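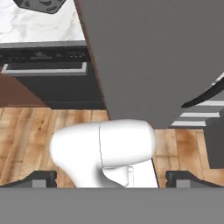

Render: white casing with a seam down the middle, grey bar in front.

Varia - a log of what happened to our leftovers

README for the leftovers log, kept in Gundstead. Latest tidy-up: August.

What's in the folder

leftovers.csv - the log itself, 697 rows, one row per leftover
places.csv - a short lookup for where each thing was kept (fridge, freezer, larder, cake tin, windowsill)

The log started as a bit of paper stuck inside a cupboard door. I wanted to know how much of the food we put away "for tomorrow" ever got eaten, and I had a strong suspicion I wouldn't like the answer. A few weeks in I moved it to a spreadsheet, then friends over in Pekemside asked if they could keep one too, and now there are two households' worth of cold potatoes in one file. I'm very fond of it!

A leftover is anything that was cooked or opened, not finished, and put away on purpose. Half a tin of chickpeas counts. A heel of bread counts if somebody wrapped it. Milk doesn't count, butter doesn't count, and jam is its own thing and would need its own file (please don't ask me about the jam).

Columns

id - just a number, with gaps where rows were taken out
house - G for Gundstead, P for Pekemside
what - free text, as written at the time, so "curry", "the orange curry" and "curry again" all turn up
group - veg, meat, fish, grain, dairy, pudding, mixed. I filled this in afterwards
place - matches places.csv
days - nights between putting away and the end of it, whichever end that was
end - eaten, reused, shared, binned
note - whatever we felt like saying

The difference between eaten and reused caused more arguments than anything else in here. Our rule is that if it was warmed up and served as itself, it's eaten, and if it went into something with a different name it's reused. Roast carrots on a plate: eaten. Roast carrots in soup: reused. Roast carrots in a sandwich went back and forth for ages and is down as eaten. If you disagree, the note column nearly always says what the dish was, so you can sort it your own way.

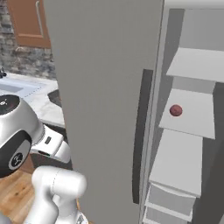
Words and spreadsheet: Traian Avram

How it was cleaned

The raw log had 719 rows. I took out the ones that were written down twice, which happened a lot at the start when the paper and the spreadsheet were both on the go, and the ones where we never noted an end. That left the 697 in the file. I haven't corrected spelling in the what column, partly out of laziness and partly because I like "brocoli" turning up every few lines in somebody else's typing.

Days were worked out from the two dates on the log and then the dates themselves were dropped. The Pekemside lot weren't keen on the world knowing which weeks they were away, and fair enough.

What I've noticed so far

Of the 697, 223 were binned. I'd been expecting worse, though I still winced. Rice is our great weakness: we cook too much of it, put it away with good intentions and then feel nervous about it the next evening. Puddings hardly ever get as far as the bin in either house. Fish pie does better than I'd have guessed, and plain boiled veg does terribly unless there's a soup on the way.

Labelled things did better too, or it looks that way from the notes. We only started writing on the tubs part way through, with a wax pencil from Stankevičius, the hardware shop on the corner, and there's no column for it. I wish there were. You can find some of them by searching the notes for "label" but please treat that as a hint and no more.

Things to be careful with

Two households is a tiny number, and both of them knew they were being logged. I definitely ate a few sad portions of lentils purely to avoid typing "binned" - my other half says the same about a quiche. So the binned share is probably kinder to us than real life was before the paper went up.

The days column isn't food safety advice! It says how long things sat there, and it says nothing about whether they should have. There's a note beside one stew that simply reads "brave", and I wouldn't copy us.

Freezer rows are thin. Plenty of things went into the freezer and hadn't come out by the time I stopped, so they have no end and got dropped with the cleaning. What's left leans towards things that were frozen for a short while, mostly bread and stock. If you want to look at freezing, use something else.

Using it

Do what you like with it: school projects, charts, a talk at the allotment, whatever. A mention of Varia would be nice. If you make a chart, send it over, I'd love to see one that isn't mine (mine are all brown, for reasons of mood).

Still to do

- split "mixed", which has become a dumping ground
- add a portion size column, even a vague one
- ask Pekemside what "green thing" was, as it appears in several rows with very different endings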